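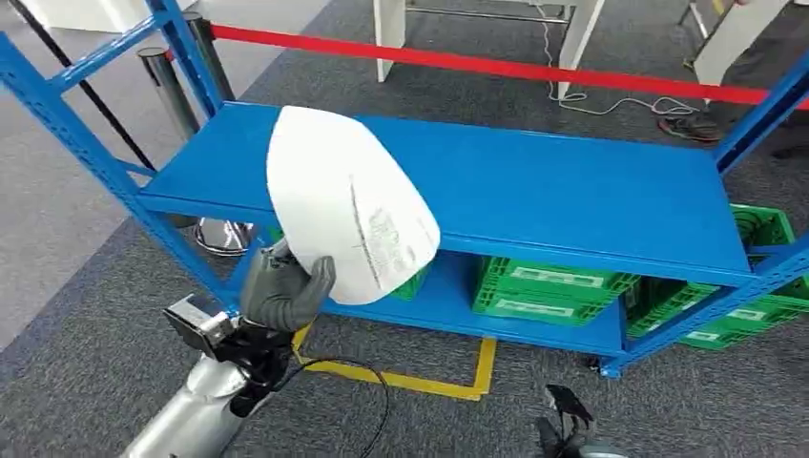
Boa tarde a todos,

A triagem das peças da Clurnell ficou por fechar em setembro e queria resolver isso antes da próxima entrega. Continuo a defender que a estante azul sirva só para esta tarefa. As caixas verdes ficam na prateleira de baixo, com a etiqueta branca virada para a frente, e a prateleira de cima fica para pousar as peças. As outras caixas podem continuar empilhadas ao lado, no chão, desde que não tapem a passagem para a sala Fontana.

Em 13 de outubro de 2019, Nazareno Pace escreveu:
> Recebemos 154 peças da Maltmont, todas brancas.
> Em 27 delas falta a referência na guia. Ponho-as
> nas mesmas caixas ou separo? E quantas levam por
> caixa?

Nazareno, separa, por favor. No máximo 14 por caixa, deitadas, sem dobrar as bordas. As que não têm referência vão para uma caixa própria, com a palavra "verificar" na etiqueta, a lápis.

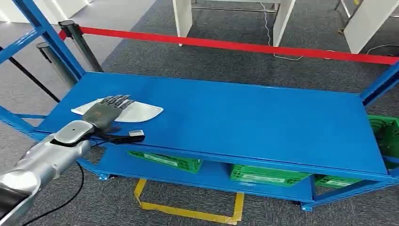
Quanto à ordem de trabalho, prefiro uma peça de cada vez em cima da prateleira, bem estendida, e só depois a seguinte. Quando fizemos pilhas, misturámos seis peças da Lekach com as da Maltmont e foi preciso abrir tudo outra vez.

Faltam-me ainda as guias da Lekach. Se alguém as tiver, responda para a lista e não só para mim.

Cumprimentos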